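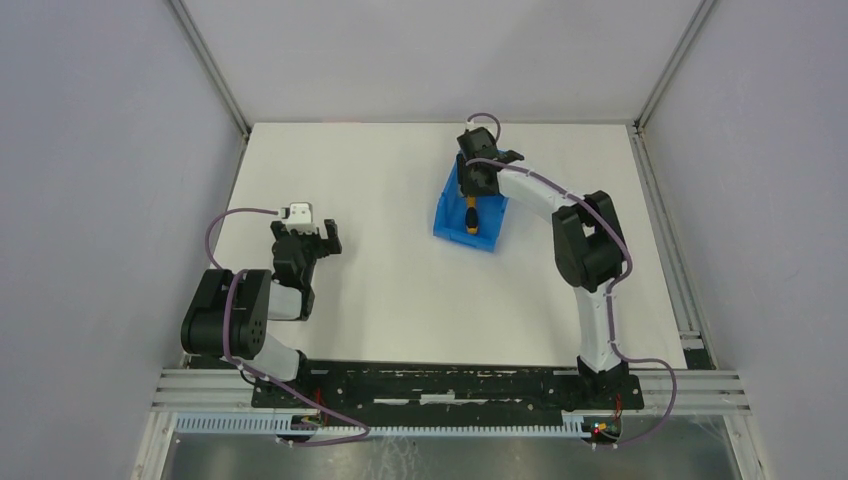 The Telby two-arm cell with the right arm at the parts bin.

4. Setting Up the Pick Check

You've got both arms on the plate and the cables run, so now comes the fun part! The pick check teaches the cell where the bin and the table are, and it shows you very quickly if something is off. Any small hand tool will do — a screwdriver is great, with a handle that's easy to grip and a shaft that makes a crooked pick obvious.

CAUTION: Keep your hands outside the side panels whenever the arms have power. Press the stop button before you move the bin or the tool.

4.1 Before you start

1. Check that the bolts on the mounting plate are snug. Scuffs on the plate are fine, but a loose bolt will ruin everything you teach from here on.
2. Follow each purple cable from the wrist back to the base with your finger. Leave a wide loop at the wrist so it can turn freely.
3. Wipe the table and set the blue bin toward the back, within easy reach of the right arm.
4. Turn on power and open Caron on your computer. Load the cell file and pick Pick Check.

4.2 Teaching the two points

1. Jog the right arm over the bin with the gripper open. Save the point as BIN.
2. Lay the tool flat on the bare table, clear of the bin. Jog over it, turn the wrist until the fingers sit on both sides of the handle, and save the point as TABLE.

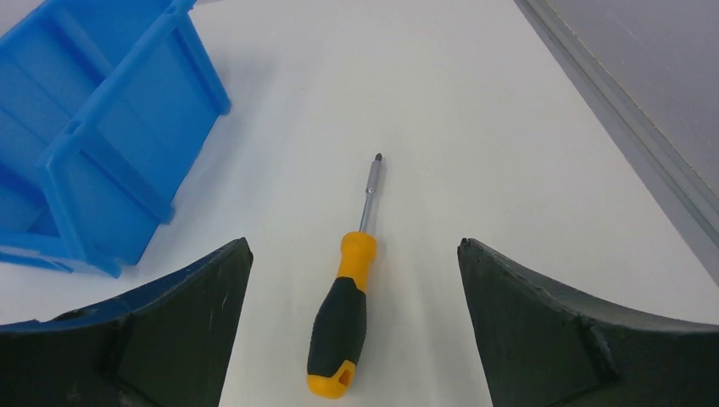

3. Leave the same gap on the left and the right of the handle. If one finger will touch first, the tool gets pushed sideways and the saved point is no good.
4. Lower the arm at slow speed, close the gripper, and lift. A good pick comes up level. Try it a few times — it's very satisfying when it clicks!

Note: Caron shows a wrist reading after each lift. Anything between 1,709 and 2,363 passes. If you get error 633, open the gripper, go back to step 2, and teach TABLE again.

5. Save the file, then repeat for the left arm with the bin moved to its side.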